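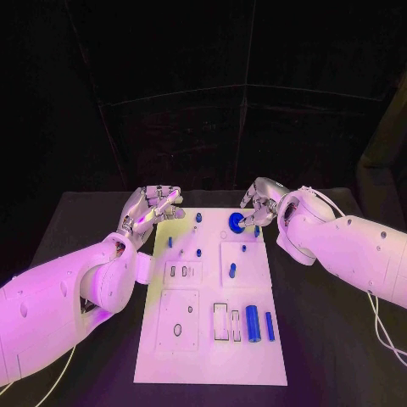
Andden bench, both arms at the task board.

Andden board handling set: README

Version of 2022-01-05. Read the fault section before you train on this.

Contents

The set holds 165 episodes of two-arm work on the white task board: pegs, cylinders and the round blue part. Each episode folder has head camera video, joint positions for both arms and hands, and a text file with the operator's notes.

Known fault: right wrist dropout

In part of the set the right wrist stops reporting its position for up to 400 ms while the arm is still moving. The logger (Rellus) repeated the last good value and raised no warning. On replay the wrist looks frozen, then jumps. One replay drove the fingers into the board hard enough to trip the force limit.

The cause was a signal cable with too little slack. With the elbow far out, it pulled at the connector. The same cable had passed the static check, which is done with the arms parked.
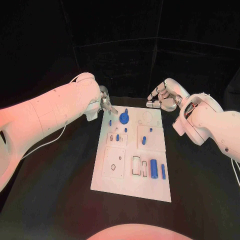
Annan wrote back after the first release that the jump also shows up in hand data, a few samples after the wrist recovers, and that masking the wrist alone leaves bad finger targets in place. We checked and agree. The mask now covers both.

What changed

The field "valid_right" is 0 wherever the wrist or hand data can't be trusted. Repeated values are left in the raw files. The Nullia loader skips masked samples by default; set keep_invalid to true if you want them.

Episodes with more than 3 dropouts were moved to the folder "faulted". They are useful for testing fault detection. Do not replay them on hardware.

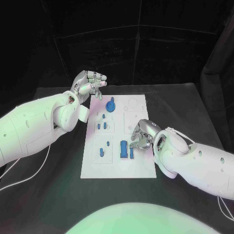
The left arm uses the same type of cable with a longer service loop. We found no dropouts on that side, but its data went through the same check and has its own field, "valid_left".

Before replay

Run check_gaps.py on the episode. Start at low speed with the force limit on and a hand near the stop button. If the measured wrist position differs from the command by more than 2 degrees, stop and inspect the connector.

Still open

Time stamps in the faulted folder can drift after a long dropout. A corrected copy is planned for March. Report other gaps with the episode number and the time of the first bad sample.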